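4. Gravar demonstrações com o humanoide em pé

Se chegou até aqui, já tem o Wemlow instalado e o robô calibrado (secção 3). Agora vem a parte de que eu gosto mais: juntar exemplos para o modelo aprender! Escrevi isto a pensar na tarefa dos dois cestos, a que usamos para estrear qualquer posto novo, mas o procedimento serve para quase tudo o que se faça em cima de uma mesa.

Antes de começar

Precisa da mesa regulável, de dois cestos, de um objeto pequeno para mudar de um lado para o outro e de uma câmara fixa apontada ao posto. Eu prefiro objetos de cor viva, que são mais fáceis de encontrar depois, quando estamos a rever gravações às tantas da noite. A Aaliyah Simard usa sempre coisas cinzentas "para o modelo não ficar mimado" e também tem a sua razão, mas deixe isso para a segunda ronda.

4.1 Preparar o posto

1. Ponha o robô de pé, junto ao lado comprido da mesa, e confirme que os dois pés assentam bem antes de soltar o suporte.
2. Regule a altura do tampo de modo que a mão passe por cima do rebordo dos cestos com o cotovelo ligeiramente dobrado.
3. Coloque os cestos em cima da mesa, um mais perto e outro mais ao fundo. Não precisa de os alinhar ao milímetro (até convém que não fiquem sempre iguais!).
4. Estenda o cabo das costas pelo chão, numa curva larga e com folga.
5. Abra o Wemlow, crie uma sessão e escreva o nome da tarefa. Por favor, nada de "teste2_final", já apaguei uma tarde inteira de trabalho à conta disso.

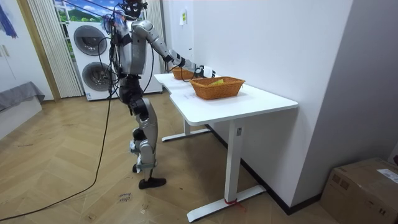 Fig. 4-1. Braço direito estendido sobre a mesa, com a mão junto ao cesto mais próximo.

CUIDADO: nunca passe entre o robô e a mesa com os motores ligados. Se tiver de mexer num cesto, carregue primeiro em Pausa e espere pelo sinal sonoro.

4.2 Gravar um episódio

1. Leve o braço à posição de partida e carregue em Gravar.
2. Espere um segundo sem se mexer. Parece pouca coisa, mas o Pulard usa esse bocadinho para acertar os relógios da câmara e das juntas.
3. Aproxime a mão do cesto, pegue no objeto, leve-o até ao outro cesto e largue-o. Vá com calma, mas sem parar a meio para pensar, que o modelo aprende as hesitações todas.
4. Volte à posição de partida e carregue em Parar.
5. Marque o episódio como Bom, Falhado ou Duvidoso.

Nota: não deite fora os falhados. No nosso último conjunto ficaram 2.413 episódios, dos quais 272 falhados, e o Rizwan Paul serviu-se desses para treinar o detetor de erros.

4.3 Variar (a sério!)

Grave em blocos de 16 episódios e, entre blocos, mude alguma coisa: rode um cesto, troque o objeto, suba um pouco a mesa. Eu cá aponto as mudanças no campo Observações, em português corrido, e dá perfeitamente. No fim de cada bloco, veja pelo menos um episódio do princípio ao fim. Se o cabo do braço prender num cesto, pare, arrume-o e repita o bloco.

Quando terminar, escolha Sessão > Fechar e deixe o computador ligado até a cópia acabar. A verificação dos ficheiros está na secção 5.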